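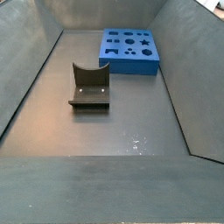 Blue foam shape block, can't fill the empty pockets. Ideas?

Posted by sutier_attic

Hi all, long-time lurker, first time posting a thing of my own. I picked up a thick blue foam block at a church sale in November, the kind with shapes cut down into the top so a kid can drop the matching pieces in. No pieces came with it. The lady at the table threw it in with a stack of picture books and I got the whole lot for less than a sandwich, so I'm not complaining!

My problem is that I'd love to get it working again for my granddaughter, who is two and a half and wild about anything she can post into a hole. The pockets are a darker blue than the top and the shapes are a mixed bag. The back row is a rounded rectangle, an oval, a small round one and another small rounded one near the right side. Then there are two little rectangles next to each other, a hexagon and a star. The front row has a sort of arch, like a little bridge with the notch underneath, then three small round holes in a bunch (one on top, two under it), and then a bigger octagon.

What I've tried so far: I wrote to a toy resale shop called Stevar with a long and probably boring email, and they were very nice and said they'd never had one in. I looked through 16 pages of listings one evening with my tea going cold. I found plenty of wooden ones, plenty of alphabet ones, and one foam one in yellow with animals. I also found a number, 878, penciled on the underside of mine, but I think that may be somebody's sale lot and nothing to do with the maker.

So, three things really. Does anyone recognize this set and know what it was called? If not, has anyone made their own pieces, and out of what? And how would you clean it? It smells a bit like a garage. I don't want to soak it and have it stay damp in the middle for a month – but I also don't want to hand a garage smell to a toddler.

The star is the one I'm dreading. I can cut a straight line and that's about the limit of my talents.

Thanks in advance, and sorry for the length. I tend to go on.

Posted by fulop_lane_mom

Oh, I love this kind of job! I can't help with the name, sorry, but I have made replacement pieces for two foam boards (one was my son's, one was for the play corner at our library) and it's easier than you'd think, even the star.

First, don't measure anything with a ruler. Foam pockets are never quite the size you think they are, and the corners are usually a bit soft. Take a sheet of plain printer paper, lay it over one pocket and rub along the edges with the side of a crayon, the way we did with leaves at school. You get a nice clear outline. Do every pocket on its own piece of paper and write on it which one it is and which way is up, especially the arch and the two little rectangles. Those two may look like twins, but check each one before you cut.

Then glue the paper onto thin cardboard (cereal box is perfect) and cut it out just inside the line. Drop that into the pocket. If it sits in there without bowing, you've got your template. If it bows, trim a hair off and try again. Do all your fussing at the cardboard stage, when a mistake costs you a bit of cereal box.

For the pieces themselves I used craft foam for the first set, the thin sheets, glued up in layers until they stood a little higher than the top of the board so small fingers had something to grab. That worked but took forever, and the sides came out ridged like a stack of pancakes. For the second set I bought a garden kneeling pad and cut it with a long snap-off blade, and I'll never go back. One pad did nearly everything. Use a fresh blade, go slowly, several light strokes, and hold it dead upright or your hexagon will be wider at the bottom than at the top. Ask me how I know.

The star: cut a pentagon first, big enough for the points to touch its corners. Then take out the five little wedges one at a time, always cutting from the point in toward the middle. If you start from the inside corner and pull outward, the blade wanders and you end up with a starfish. My first one WAS a starfish. It lives in the bathtub now.

For a two and a half year old I would leave those little round ones till she's much older. Anything that would fit inside a toilet paper tube is too small for a child who still puts things in her mouth, and foam can be bitten into pieces too, so I'd sit with her the whole time she has it whatever you make it from. You could use the three round holes for something else. We had a board with a few holes like that and my son poked his finger in them and told us they were doorbells.

About the smell – dish soap in warm water, a soft nail brush, wipe it down, and do the insides of the pockets with an old washcloth wrapped around a spoon handle. Rinse by wiping with clean water, press it between two towels and then stand it on its edge somewhere airy. Turn it over when you remember. Mine took a couple of days to lose the basement smell and it was fine after that. Please don't put it in the dryer, not even on low. I did that with a bath letter and it came out the shape of a potato chip.

Post a picture when the star's done!

Posted by gray_heron_1104

Had a foam board when my kids were small, not the same one. We used wooden blocks in it from another set. Some fit. The kids didn't care.

Baking soda for smells. Put it in a big bag with the foam overnight, then vacuum.

Posted by comico_corner

I run a little swap table (Comico Corner, it's just me and my garage shelves) so I see a lot of puzzle boards with nothing in them. Can't tell you the maker from a description, and I'd take that 878 with a pinch of salt like you are. Things I'd check before you spend a whole winter hunting: look at all four sides as well as the bottom for anything pressed into the foam. It can be very faint. Hold it under a lamp so the light comes across it sideways.

I'd also try searching for "shape tray" and "foam inset" instead of "puzzle". Half the people selling these don't know what to call them, and I've found things listed as packing foam, which is sad but cheap.

I agree with the poster above on the paper rubbings, that's a good trick and I'm stealing it. I'm less sure about the kneeling pad. The ones near me are quite soft and they crumble at the corners, so squeeze before you buy. A pull buoy, the foam float that swimmers put between their knees, is much firmer if you can find an old one. I wouldn't use wood for your granddaughter's set, though. A hard piece going in and out of foam will chew up the edge of the pocket after a while, and once the edge goes the piece just flops about.

If you do use sandpaper to tidy up the sides, 800 grit is far too fine, it only makes the foam shiny. I use whatever coarse stuff is left in the drawer, and I do it outdoors with a mask on and wash the pieces afterward, because the dust clings to everything (the cat looked like a powdered donut).

One more idea on color. If you make all the pieces blue they'll vanish in the pockets, and at that age half the fun is seeing what's in and what's out. I'd go yellow or red, or whatever she's crazy about this week.

Posted by sutier_attic

Oh my goodness, thank you! I did the crayon rubbings last night at the kitchen table and they came out beautifully, even the bridge. I was ridiculously pleased with myself. I checked the sides under the desk lamp and couldn't find a thing, so I'm giving up on the name for now.

The block has had its wash and is standing on its edge by the back door. I'm going to look for a yellow kneeling pad this week and I'll squeeze every one in the store. I'm skipping the small round ones, and she'll only play with it on the rug with me sitting right there. Starting with the octagon because it's big and looks forgiving – the star can wait until I've had some practice.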